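Home Recording Program: Frequently Asked Questions on Rules and Good Practice

Issued by the Skoline Office of Field Standards. In force from 9 September 2018. Replaces all earlier question sheets.

Who must follow these rules?

The rules apply to every person who records handling tasks with a hand-held gripper in a private home, and to the site leads who approve those homes. Staff of Hustley and other partner firms follow the same rules as Skoline staff. Where a partner firm has a stricter rule of its own, the stricter rule is used.

Do I need training before my first session?

Yes. Each operator completes the basic course and records 30 practice tasks, which are reviewed by a trainer. Operators who have been away from the program for a full season repeat the practice tasks but not the course. Training records are kept by Pacita Barredo.

Who may give permission to record in a home?

An adult who lives there. If the home is rented, the tenant signs; the landlord does not need to. All other adults in the household must be told of the session in advance, and any of them may refuse. A refusal by one adult ends the matter, even if the form has been signed.

May children be present?

Children may be at home but may not be in the room while the gripper is in use. A child's belongings may be used in a task if a parent or guardian has agreed to each item. Operators return the items to the place where they found them.

What should be put away before recording?

Letters, bills, medicine labels, school papers, family photographs and any screen that is switched on. Ordinary furniture and wall decorations may stay. The household decides on anything not named in this answer, and the operator accepts that decision.

May I tidy the room to make the task easier?

No. Section 4 asks for rooms as people live in them. Operators may clear a safe place to stand and may remove the private items listed in the previous answer. Laundry, cushions, blankets and plants are left alone. A site lead who finds that a room has been staged will withdraw the session.

Which objects are allowed?

Any household object that can be lifted with the gripper fingers without force. The following are excluded: glass with a chipped edge, blades, lit or heated items, live animals, medicine, and food that someone intends to eat. Small toys are allowed — but loose batteries and magnets are not.

How should a pick-and-place task be carried out?

Begin with the fingers open and clear of all objects. Approach at an even pace, close the fingers until the object is held, lift, move, and open the fingers only when the object is supported. If an object is dropped, the recording continues and the operator picks the object up with the gripper. Dropped objects are not errors and are not to be edited out.

May the task be done by hand when the gripper cannot manage it?

The free hand may steady a container. It may not lift or pass the object being moved. If the task cannot be finished within these limits, stop, mark it as incomplete on the task sheet, and go on to the next one.

How is direct sunlight to be handled?

Curtains are left as the household keeps them. Strong sun and deep shadow are accepted under Section 6, provided the operator can see the objects well enough to work safely.

How should the equipment be cleaned?

Finger pads are wiped before the first task in each home and again after the last. Use the supplied cloth and plain soap solution. Screws are checked for tightness at the same time, and a gripper with a loose pad is withdrawn from use until it has been repaired.

How many sessions have been checked against these rules?

The last review, led by Fitriani Sutanto, covered 3,317 sessions. Of these, 53 were withdrawn, most of them for missing consent forms. The next review is planned for November.

Whom do I contact about a possible breach?

Write to Teodoro Ambrosio, who handles reports from operators, or to Maricel Manalo, who handles reports from households. Reports may be made without a name. No operator will lose assignments for having made a report in good faith.

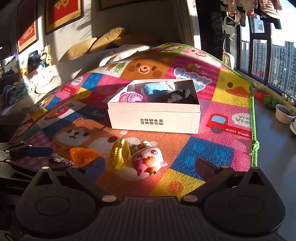
When may a household withdraw its consent?

At any time, before, during or after the session. The operator stops at once when asked, and a written request sent later is enough to have the recordings removed. The household does not need to give a reason.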